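From: Đức Đỗ
To: Wolteslow Share House and Small Flats list
Date: 7th February
Subject: Re: Re: the bin on the table, and whose brush is it

Morning all,

Replying below the quote because I was told off last time for doing it the other way.

> Could we please settle the cleaning-up instructions before the next
> newsletter. The draft runs to more than 2000 words and I lost the will
> at the part about colour-coding the cloths. Also, does the bin go on
> the floor or on the table? The draft says both. Also also, does anybody
> use a brush for anything, or do we just own them?
>
> Nông, flat 5

Fair points, most of them. I wrote the draft, so I'll take the blame for the length, though the colour-coding was put to me in very strong terms at the May meeting and I'd like that remembered.

On the bin: table. I know the floor is where bins live, and I know what my mother would say. But when you're clearing a bench covered in bits, a big open container standing up there with the mess saves you bending down for every scrap, and it saves the floor from all the scraps that miss. Put it towards the back so your elbow doesn't collect it. Anything crumpled goes in first, once you've checked it isn't a cloth. I have personally thrown out a perfectly good Kivura dishcloth that was doing an excellent impression of rubbish, and I've been hearing about it ever since.

Cloths go to one side, near the edge. They do not go in the bin, and they do not go on the tap to dry into the shape of the tap.

On the brush: yes, people use them. I'm aware the one under our sink still has its Clola sticker on. The idea is that you hold the thing to be cleaned in one hand, over the table, and bring the brush to it with the other. I've seen three of you put the thing down and chase it across the bench with the bristles, which cleans the bench a bit and the thing not at all. Pick it up. Short bristles are better for small stuff, and an oval head gets into corners that the big square one just leans on.

Do the brushing last, after the scraps are gone, then wipe the table. The draft had wiping at step two and again at step nine. Step two is now deleted, with my apologies to whoever enjoyed it.

I've cut the whole lot down to 620 words. The shelf label stays at "Cleaning, General", and I'm not reopening the argument about the comma.

Picture: 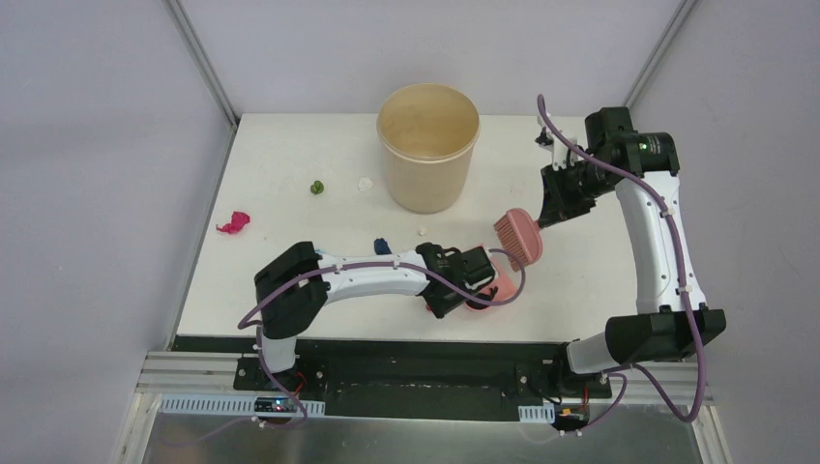
Bin up on the table, cloth off to the left, brush in use.

If you have changes, send them to me and not to all of us, Nông.

Cheers,
Đức

--
Wolteslow list, message 1829
To leave the list, write to the list with "leave" in the subject line and then wait, as we all have.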